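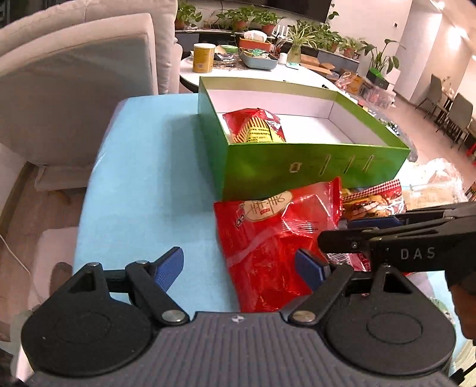

Irén Szabó objecte que la date de durabilité d'un produit sec dépend d'abord de la recette, et que l'emballage vient ensuite comme une simple correction. L'objection est recevable pour un biscuit riche en matière grasse, dont l'oxydation peut fixer la limite avant toute reprise d'eau. Elle l'est beaucoup moins pour un produit soufflé ou extrudé, dont la perte de croustillant suit presque directement le flux de vapeur d'eau à travers le film. Le présent chapitre traite ce second cas.

Accueil Cours Travaux dirigés Annales Bibliographie Contact
Partages 8 Commentaires 5

Chapitre 5 - Transfert de vapeur d'eau et conservation des produits secs
Version du 17 avril 2020

5.1 Activité de l'eau et teneur en eau

On appelle activité de l'eau, notée aw, le rapport entre la pression partielle de vapeur d'eau à l'équilibre au-dessus du produit et la pression de vapeur saturante de l'eau pure à la même température. La teneur en eau, notée m, est exprimée ici en masse d'eau par unité de masse sèche. Les deux grandeurs sont reliées par l'isotherme de sorption, déterminée à température constante.

Deux produits de même teneur en eau peuvent avoir des activités très différentes. La confusion entre les deux grandeurs est l'erreur la plus fréquente dans les copies. Le transfert de vapeur est gouverné par un écart de pression partielle, donc par aw ; la teneur en eau n'intervient que dans le bilan de matière.

Pour les produits amylacés secs, l'isotherme a une allure sigmoïde. Le modèle GAB la décrit correctement sur un domaine étendu. Dans l'intervalle restreint qui nous occupe, on se contentera d'une approximation linéaire :

m = b · aw + c

où b est la pente de l'isotherme. L'approximation doit être vérifiée sur les points expérimentaux avant tout calcul. Elle devient mauvaise dès que l'on s'approche de la zone de remontée de la courbe.

5.2 Seuil critique

La teneur critique mc est celle au-delà de laquelle le produit n'est plus jugé acceptable. Elle se détermine par analyse sensorielle, complétée par une mesure mécanique (force maximale, nombre de pics de rupture) ou acoustique. Du point de vue physique, la perte de croustillant correspond au passage de la matrice amorphe d'un comportement fragile à un comportement plus déformable, sous l'effet plastifiant de l'eau. Ce passage peut se manifester avant que la température de transition vitreuse mesurée par calorimétrie n'atteigne la température ambiante. On évitera donc d'identifier les deux phénomènes.

Dans l'étude Ornell, reprise en travaux dirigés, mc est fixée à 5 % en base sèche. La valeur n'a pas de portée générale et ne doit pas être transposée à une autre recette.

5.3 Perméation à travers le film

Le transport à travers un film dense et sans défaut comporte trois étapes : dissolution de la vapeur dans la face exposée, diffusion dans l'épaisseur, désorption sur la face opposée. En régime permanent, et si la solubilité suit la loi de Henry, le débit massique s'écrit :

dM/dt = P · A · (pe - pi) / e

avec P la perméabilité, A la surface d'échange, e l'épaisseur, pe et pi les pressions partielles à l'extérieur et à l'intérieur. Pour un film multicouche, on additionne les résistances e/P de chaque couche. Une couche métallisée très mince peut ainsi représenter l'essentiel de la résistance totale.
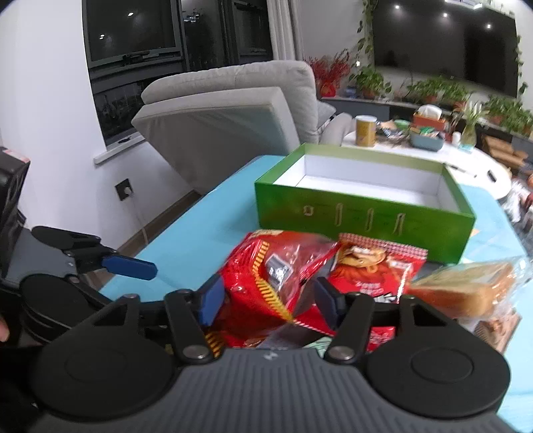

La surface A à retenir est la surface d'échange effective, soudures déduites. Les soudures font l'objet d'un terme distinct : la vapeur y pénètre par la tranche, et surtout par les canaux laissés lorsque des miettes ou un pli se trouvent pris entre les mâchoires. Un seul canal suffit parfois à rendre sans objet le calcul mené sur le film.

Le coefficient de transmission indiqué sur une fiche technique est mesuré dans des conditions d'humidité et de température précises. Sa conversion en perméance exige de le diviser par l'écart de pression partielle de l'essai. La dépendance à la température suit en général une loi d'Arrhenius. Une valeur mesurée en conditions tropicales ne s'emploie pas telle quelle pour un entrepôt maintenu à 15 °C.

5.4 Équation de durée de vie

Le bilan sur l'eau dans le sachet, de masse sèche Ms, donne, en négligeant la vapeur contenue dans l'espace de tête :

Ms · dm/dt = (P · A · ps / e) · (aw,ext - aw)

En remplaçant aw par son expression linéaire, puis en intégrant entre la teneur initiale m0 et la teneur critique mc, on obtient :

t = (Ms · e · b) / (P · A · ps) · ln[(me - m0) / (me - mc)]

où me est la teneur qu'aurait le produit en équilibre avec l'atmosphère extérieure, lue sur la droite de l'isotherme. Le rapport A/Ms explique pourquoi les petits formats se conservent moins longtemps que les grands, à film identique.

Hypothèses à rappeler dans toute copie :
- température et humidité extérieures constantes ;
- équilibre interne rapide entre produit et espace de tête ;
- film sans défaut, soudures étanches ;
- isotherme linéaire entre m0 et mc.

5.5 Confrontation aux mesures

La série de Cliscombe porte sur 2865 sachets pesés à intervalles réguliers pendant 8 semaines. L'ajustement est satisfaisant pour la majeure partie de la distribution. L'écart provient de la queue - des sachets dont la prise de masse initiale est nettement plus rapide que prévu - et Ildikó Tóth l'attribue à des défauts de soudure transversale. Le dépouillement par Ghaffari retient la médiane, celui de Wullow un quantile élevé ; les durées de vie annoncées diffèrent en conséquence, sans que le modèle soit en cause.

5.6 Travail demandé

a) Établir l'équation de 5.4 à partir du bilan de matière.
b) Reprendre le calcul pour un film à deux couches de perméabilités P1 et P2.
c) Discuter l'effet d'une humidité extérieure variant de façon sinusoïdale sur une journée.

Les comptes rendus sont à remettre en mai, sous forme manuscrite ou dactylographiée, avec les unités indiquées à chaque ligne de calcul.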